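Kereama Hall Begins Packing for September Move
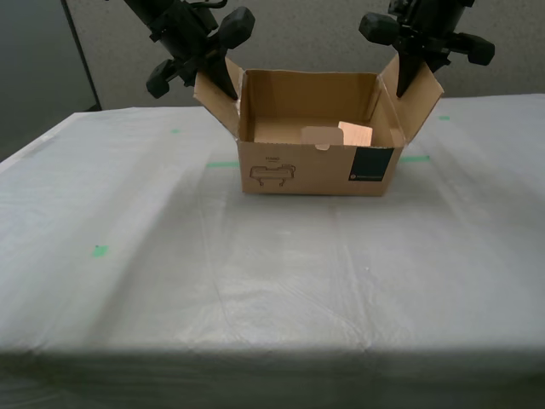
The Kereama community hall in Grovusville has started boxing up its contents ahead of a September move to the former Plukar building on the other side of town. The inventory drawn up for the move runs to 217 entries, covering kitchen goods, sheet music, lamps, tools and small furniture.

Hashini Liyanage, who is managing the move, said corrugated cardboard boxes will be used for everything except glass and the two filing cabinets. Packing tables are covered with plastic sheet. Flaps stay open until the contents have been checked against the inventory, and loose pieces of cardboard can be kept for use as dividers.

The weight limit is 30 pounds per box. Sheet music is likely to reach that limit well before a box is full, Liyanage said, and should be split between boxes and topped up with linens.

The local carrier, Greltix, will collect from the side entrance and will not accept boxes with bulging lids. More than 5 pallets are expected.

"Write the room on two sides, please, and not on the top," said Ebony Kingi, who is receiving deliveries at the new address. "Once they are stacked, the top is no use to us."

The hall closes to bookings at 2 p.m. on the day of collection.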